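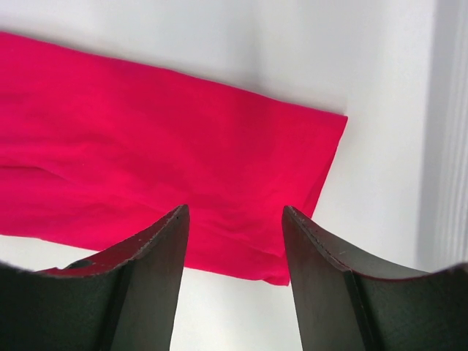
Vuorinen to open textile sorting and fibre recovery line at Umiddale

26 Nov 2019

Vuorinen has confirmed that its new textile sorting and fibre recovery line at Umiddale will begin taking material in the first quarter of next year. The line will handle used clothing and household textiles collected from Umiddale, Carotville and Siniddale, and is designed for a throughput of 755 kg per hour in normal running. Building work finished in November and the main items of plant are now being commissioned.

Background to the project

Used textiles from the three towns are at present baled unsorted and sent out of the area by road. The bales are graded elsewhere, and the lower grades are sold on for wiping cloth or burned for energy recovery. Vuorinen has held the collection contract for Umiddale and Carotville under these arrangements. Siniddale joins the contract when the new line opens.

Rewearable clothing will continue to go to the existing resale outlets. The new line is intended for what is left after that: worn, stained or damaged items, single socks, curtains, sheets, towels, tablecloths and offcuts from local sewing businesses. Carpets, duvets, pillows and footwear are outside the scope of the plant and will be handled as before.

Receiving and pre-sorting

Material arrives in sacks and is tipped on to a level inspection belt. Operators take out anything that is wet, oily or mouldy, along with items that are not textiles. Damp material is a particular concern, as it affects both the optical readings and the storage life of the finished bales. Loads found to contain too much of it will be set aside and recorded against the collection round they came from.

Large flat pieces such as sheets and curtains are separated at this point and fed by a second, slower belt. Trials on the supplier's premises showed that long pieces tended to wrap round the rollers when mixed with small garments. Keeping the two streams apart removed most of the stoppages.

Optical sorting

Each item passes singly beneath a near-infrared scanner, which reads the main fibre content, and a colour camera, which assigns it to a shade group. The plant has been set up for the following fibre groups at opening:

Cotton, woven
Cotton, knitted
Wool and wool-rich blends
Polyester
Acrylic
Polycotton
Other and unidentified

Shade groups apply to the cotton and wool streams only. Sorting by colour allows the recovered fibre to be spun without being bleached or dyed again, and spinners pay more for it. Dark blues and blacks are expected to make up the largest share. Strong pinks, reds and oranges arrive in smaller amounts and will be stored until there is enough for a full bale.

The scanner reads only the surface of the cloth. Lined jackets, coated fabrics and garments with several layers may be read wrongly, and these are to be taken off by hand before the scanner. Very dark fabrics reflect little infrared light and can give a weak reading. Where the reading falls below the set level, the item is sent to the unidentified group and may be passed through a second time.

Removal of hard parts

Sorted material is cut into pieces and passed through a set of air separators, which drop out buttons, zips, rivets and buckles. A metal detector follows. Hard parts left in the stream damage the pins on the pulling drums, and replacing a drum covering takes the line out of use for most of a shift. The metal recovered will be sold as mixed scrap. Plastic fastenings will go for disposal until an outlet is found.

Fibre recovery

The pulling section has six drums in sequence, each with finer pins than the last. Cloth is opened progressively into loose fibre. Drum speed can be altered for each stream, with knitted cotton run more slowly than woven in order to keep as much fibre length as possible. Short fibre and dust are drawn off by the extraction system and pressed into blocks.

Recovered fibre will be supplied in three grades. The first is suitable for blending with new fibre and spinning into coarse yarn. The second is intended for needled felt and the third for insulation and filling. The share falling into each grade will depend on the condition of the incoming material, and Vuorinen will not publish a yield figure until the plant has completed a full period of steady running.

Bales leaving the line will weigh 200 kg each. Every bale will carry a label showing the stream, shade group, grade, date of pressing and moisture content at the time of pressing. Samples will be held at Umiddale so that customer queries can be checked against the same material.

Building and services

The line occupies the former dye house on the Umiddale site. The floor has been relaid to carry the baling press, and the roof lights on the south side have been blacked out over the scanning area to keep light levels constant. Covered storage has been built on the east side for 600 bales.

Dust control has determined much of the layout. Textile dust is combustible, and the pulling section is housed in its own enclosure with spark detection in the ductwork and an automatic water spray. Filters are placed outside the building. Exhaust air is cleaned and, during the heating season, part of it is returned to the sorting hall to reduce the load on the boilers.

Noise readings will be taken at the site boundary during commissioning, with the line both empty and loaded. The results will be sent to the local authority before regular operation begins. The plant will run on two shifts from Monday to Friday. Lorry movements will be limited to daytime hours, and the north gate will be used for all deliveries so that vehicles do not pass the houses on the south side of the site.

Employment

The plant will employ 43 people when both shifts are in place. Posts include pre-sorting operators, machine minders, maintenance fitters, forklift drivers and laboratory staff. Recruitment for the first shift is complete. Vacancies for the second shift will be advertised after commissioning. Staff now working at the Carotville baling shed have been offered transfers, and the shed will stay open as a transfer point for collection vehicles.

Training for pre-sorting operators covers fibre recognition by touch and by label, manual handling, and the rules for setting aside doubtful items. Care labels are often missing or cannot be read, and handling skill remains necessary even with the scanner in use.

Changes for households

Collection days in Umiddale and Carotville do not change. Households in Siniddale will receive sacks and a printed calendar before their first collection. Residents in all three towns are asked to observe the following:

Textiles should be clean and fully dry.
Sacks should be tied, and no heavier than one person can lift with ease.
Torn and worn items are accepted.
Buttons and zips can be left on.
Shoes, belts and bags should be kept out of the textile sack.
Items soiled with paint, oil or solvent should go in the general waste.

Businesses producing textile offcuts may apply for a separate collection. Offcuts should be kept apart by fibre type where this is known, and a note of the composition should be fixed to each sack.

Timetable

Individual machines are being run without load at present. Loaded trials will start with woven cotton, followed by knitted cotton and wool. The polyester and acrylic streams will be sorted and baled from opening but will not pass through the pulling section until dust measurements on the natural fibres have been assessed. Polycotton will be stored or sold as sorted bales.

About Vuorinen

Vuorinen collects, sorts and processes used textiles. It operates the Umiddale site and the Carotville baling shed, and supplies sorted material and recovered fibre to spinners, felt makers and insulation manufacturers.

Technical data sheets for the three fibre grades are available on request from the Umiddale site office. Press enquiries should be sent to the same office, marked for the attention of the press desk.

Ends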